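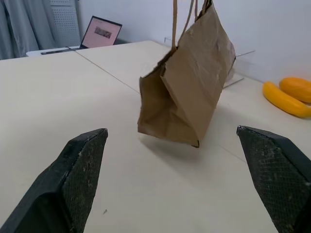

Cernora revises collar and placket specification for its dress shirt line

April 21, 2024

Cernora, the shirtmaker that sells under its own name and under the Plistia label, has changed the construction of the collar and front placket on all of its dress shirts. The new specification applies to shirts cut from March onward. Shirts already in stores were made to the earlier pattern and will be sold alongside the new ones until stock runs out.

The main change is in the interlining. Earlier shirts used a fused collar, in which a layer of stiff fabric is bonded to the cloth with heat-set adhesive. The revised collar has a sewn-in interlining held by stitching at the edges and at the collar stand. Fused collars hold a flat surface with little ironing but can bubble when the adhesive separates in the wash. Sewn collars do not have that fault, although they need to be pressed while damp and show more movement under a tie.

Itziar Barrios, head of pattern cutting at Cernora, said the company had tested both types through repeated machine washing at warm settings. In the last round, 807 collars were washed and pressed 20 times each and then graded for surface, point shape and shrinkage.

"Shrinkage was the figure we watched," Barrios said. "If the interlining shrinks more than the shirting, the points curl. We moved to a preshrunk cotton interlining and cut it on the same grain as the top collar."

Collar points on the standard model are 5 millimeters longer than before. The spread is unchanged. Removable stays are kept on the standard and semi-spread collars, and the stay channel has been moved slightly toward the outer edge so that the stay does not mark the cloth when the shirt is ironed with the stay left in by mistake. The button-down model has no stays and keeps its existing roll.

The placket has also been altered. It is now a separate strip sewn to the shirt front, replacing the folded placket used on most of the range. Button spacing has been reset so that one button sits level with the fullest part of the chest in every size. Abilio Pastor, who manages alterations for the retailer Runitmont, said gaping at that point was a common reason for returned shirts in the slimmer fits.

"We can take in the sides or add darts, but we can't move a buttonhole," Pastor said. "The spacing has to be right when the shirt is cut."

Plistia shirts receive the new placket but keep the fused collar for now. Barrios said the sewn collar adds some 12 minutes of work to each shirt, which the lower-priced label cannot absorb at its present retail price.

Care labels on the revised shirts have been rewritten. They call for a warm wash, no tumble drying, and pressing from the points of the collar toward the center, first on the underside and then on the top. Starch may be used. Bleach is not recommended on any color, including white.

Neck and sleeve sizes are unchanged, and customers with a size on file do not need to be measured again. Made-to-measure orders will be cut to the new pattern unless the customer asks for the fused collar, which remains available through Cernora stores on request.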